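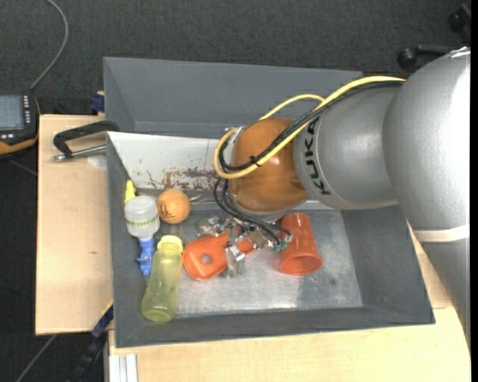

I got to spend a whole morning at Steramo in June 2022, and I'm still picking it apart in my head, so I'm writing it up before the details go. The short version: they let 40 of us wander in for their open day, fed us very good pastries, and then split us into small groups so we could watch robots practice picking stuff up. I could have stayed until dark!

Some background. I'd heard of Steramo back in May through a newsletter I get from Plamaritz (the folks who run the robotics meetup downtown). I figured it would be slides and a handshake. It was mostly standing next to a bin for a long time, and I mean that as praise.

Our group had seven people and our guide was Nazmiye Gezer, who looks after what they call the example library. Her job is to make sure the learning system gets enough tries to learn from, and that the tries are different enough from each other to be useful. She talks fast and walks faster.

The picking station was the part I'd come for. It's a KUKA arm, much bulkier than I expected for the job it does, hanging over a gray bin of what could easily be the junk from under my sink. A spray-type bottle, an orange ball, a yellow-green bottle with a yellow cap, a see-through red-orange cup lying on its side. The bin itself has had a life. The metal bottom is scuffed and shiny in patches, and it's held at the table with the kind of clamps my dad has in his garage. I loved that.

So how does it work? The arm goes for something, and the system saves what the sensors saw, where the gripper went, how it closed, and whether anything was still in the gripper after the lift. That bundle is one example. Misses get saved too, with the same care. I asked if they ever throw the bad ones out and got a very firm no. A set made up only of good grabs gives the system nothing to compare against — it has to know what a bad one looks like going in.

They aim for 500 tries in a shift at that station. When things jam or somebody needs to reset a fault it can drop to 200, and Nazmiye said those slow days are often the ones she learns the most from. Between batches a person stirs the bin around by hand, with the arm stopped, and swaps a few things in and out. There's a shelf of replacements sorted by how annoying they are to pick up. See-through plastic has its own section. Cameras have a hard time with clear things and shiny things, and a clear thing against a shiny metal floor is about as mean as it gets.

I also asked the question everybody asks, which is why not do it all in simulation. They do a lot there, apparently, and then the real bin is where they find out what the simulation left out. Cables, for one. There's a thick yellow one and a bunch of black ones strapped along the wrist, and a motion that looks fine on a computer can tug on those. One man in our group, from a packaging outfit called Grunano, wanted to talk about nothing else, and he and Nazmiye got so deep into hose routing that the rest of us drifted over to look at the labeling desk.

The labeling desk was quieter. Two people with big monitors checking the borderline tries, where the automatic check couldn't decide. Say the gripper picks up two things at once. Success? They have a written rule for it (no, it gets its own tag), and the rule has been changed more than once, which meant going back through old examples. I felt for them.

Lunch was next door at Uçar, and if you go, get the lentil soup. I sat with a couple of students who were trying to plan a small version of the same setup for school, and we sketched it on the back of the visitor map. Their arm would be a fraction of the size, so fewer heavy bottles and more sponges.

If you're thinking of going next time, wear flat shoes, and get into one of the early groups if you can. Ours ran over and we missed the talk on storage completely. I've asked if the slides are going up anywhere and will add a note when I hear back.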